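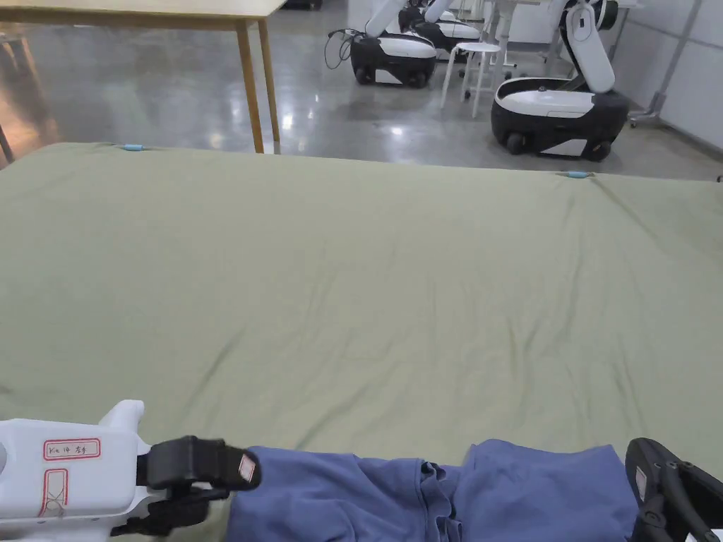

Green sheet clipped along the far edge, one gripper at each end of the garment.

Good Practice for Two-Handed Cloth Work with Hand-Held Grippers

Print this page | E-mail this page
Reading time: 5 minutes

Cloth is my favorite thing to record! It slides, bunches and folds back on itself, and a good set of episodes teaches a policy more than a month of stacking blocks. These are the house rules we use at Drekdale for the Cerkwood garment set, 297 episodes so far, and you're welcome to borrow them.

1. Set the surface
Clip the sheet before you touch a garment. Small wrinkles can stay (real tables have them), but the sheet mustn't travel when you drag something across it. Give it a firm tug, and if it moves, clip it again.

2. Mark left and right
Label the housings and keep each gripper in the same hand all session. Swapped hands are the worst fault to find later, so check the labels again after every break.

3. Pinch corners, then lift
Take a small bite of cloth at the corner. A big handful feels safer, but it hides the edge and makes the next fold sloppy. Lift slowly and let the rest hang.
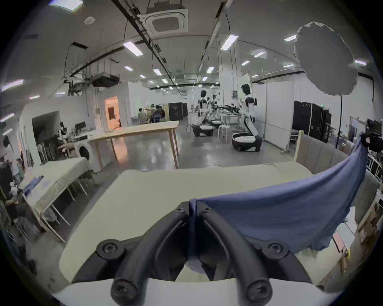
Archana Mishra would go further and have every corner pinch held for a full second before the lift, so that whoever splits the episodes later can find the grasp. I've come around to this completely. Try it for one session and you'll be a convert too.

4. Start from a mess
Drop the garment and leave it how it lands. It's so tempting to tidy it a little first! Please don't, or you'll end up with 800 episodes that all begin the same way. Buttons and seams can face any direction. Bring both jaws to the cloth before the first move. 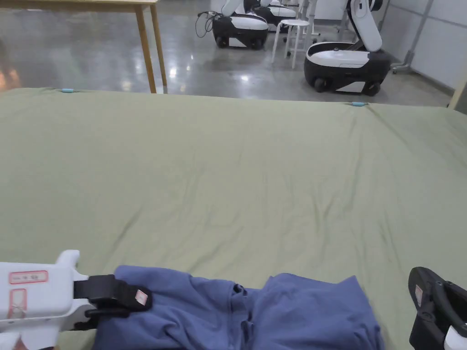
5. Stretch, pause, lay down
Pull the top edge snug between the two jaws and stop there. You want it straight, with no strain on the stitching. Then lower the bottom edge first and let the cloth settle before you open either jaw.

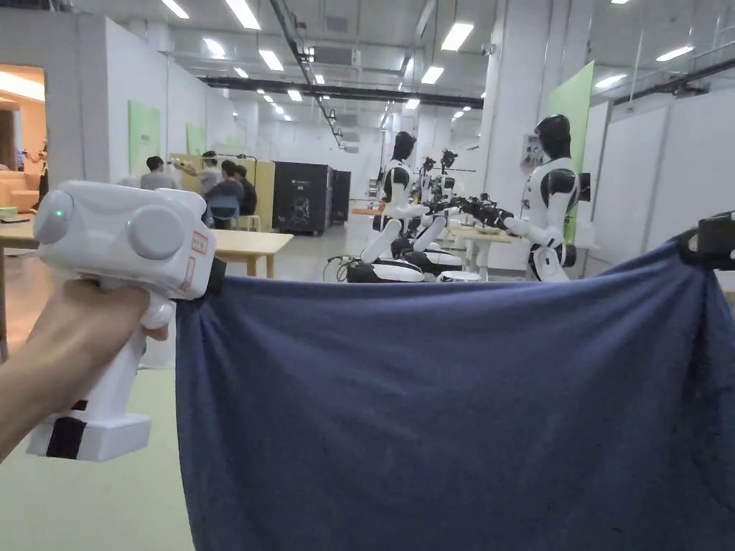 Top edge pulled taut, the rest hanging in soft folds.

6. Log it right away
Note the garment, the operator and any dropped grasp. Dropped grasps are fine to keep if they're tagged.

Comments (3)

Rajkumari Katiyar
Do you keep the one-second hold for socks? Ours slip out.

Nigam
Clipping the far side only works for us. Clips on the near side kept catching sleeves.

Zudari
Rule 2 saved our April batch. More on towels, please!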